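Does Opening the Case Help? Refurbishing Donated Desktop Towers at Trevley

Group report by Nuno Barreto, Armindo Morais and Simão Coelho
Supervisor: Florêncio Frade

12 shares | 3 comments

1. What we were asked to look at

The Trevley reuse program takes in old office desktops, cleans them up and passes them on to households. The program's handbook, written by Nuno Cunha, claims that a full clean and a fresh layer of thermal paste "restores" a tower. We were given 29 machines in April and asked to write up the process. We decided to test the claim as well, as none of us believed it.

Our doubt was simple. A desktop that boots and runs quietly probably doesn't need its processor uncovered, and every time you take a cooler off you get a fresh chance to bend a clip or leave a fan unplugged. The handbook doesn't mention this risk at all.

2. Method

Each tower was run for 40 minutes on the same load before anything was touched, and we wrote down the highest processor temperature. Half the group's towers (well, 15 of them) got the full treatment. The other 14 got compressed air through the vents and nothing else. Then everything was run again for 40 minutes.

Problems we should own up to:

- The room was warmer in the afternoons and we did not control for it.
- We picked the dustier towers for the full treatment, which flatters the result. Florêncio pointed this out after we had finished.
- Two kinds of paste were used after the first tube of Oltia ran out. The second was Porkura, which is thicker and harder to spread.

3. Results

The full treatment lowered the peak temperature by an average of six degrees. Air alone lowered it by four. We don't think a gap of two degrees means much with samples this small, and if you leave out the three filthiest machines it shrinks to less than one.

Time is where the difference shows. Air took five minutes a tower. The full treatment took some 60 minutes, most of it spent on cleaning off old paste and chasing screws. The program's budget for the year is $2,000, and paste and wipes come out of that. Nobody in the handbook has added it up.

One tower would not start after we put it back together. The memory had been knocked loose and pushing it back in fixed it, but a household would not have known to try that.

4. Inside the case

We worked with the towers on their sides and the side panel off, laid flat next to the case. With the cooler away you can see how little of the machine the paste has to do with: one square of metal in its socket, next to the memory slots and the graphics card, and a power supply and drive bay further down that collect dust of their own. The handbook gives the processor four pages and the power supply two lines.
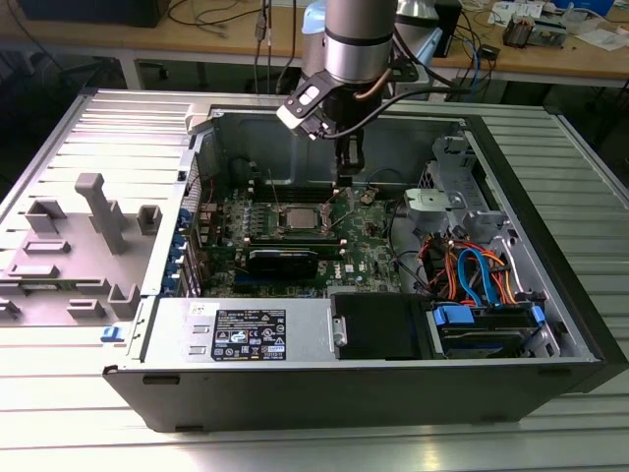

5. What we would change

Use air first on every tower, and test it. Only take off the cooler if the machine still runs hot. Check the memory is seated before the panel goes back on. We would also like the word "restores" taken out of the handbook, or some numbers put beside it.

Armindo disagrees with part of this. He thinks old paste should always be replaced in machines over eight years old, whatever the temperature says, and that our test was too short to catch slow failures. He may be right. We had no way to check, and the Teshome donation (a second batch of the same model) arrived too late to include.

3 comments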